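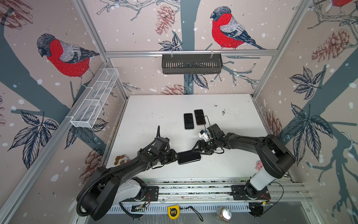 4. Putting the case on

Phones screen-up, side by side. Wipe the table first — grit scratches glass. Baskets on the wall are for cases and cloths, not phones.

4.1 Hold the case by one bottom corner. Check the camera cutout, two lens openings plus the small flash hole.

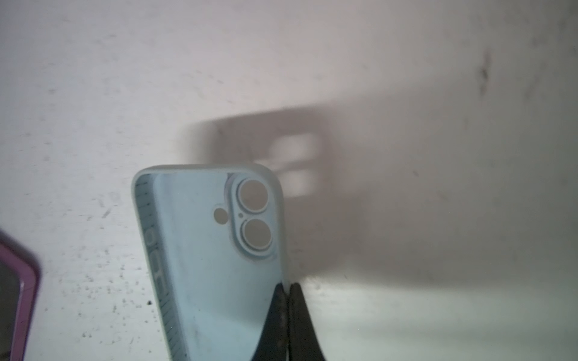 Photo: Chiharu Nagano / Altska

4.2 Camera corner goes in first, then teh side buttons, then press down the other edge.

CAUTION: dont pull the rim outward. Soft cases stay streched.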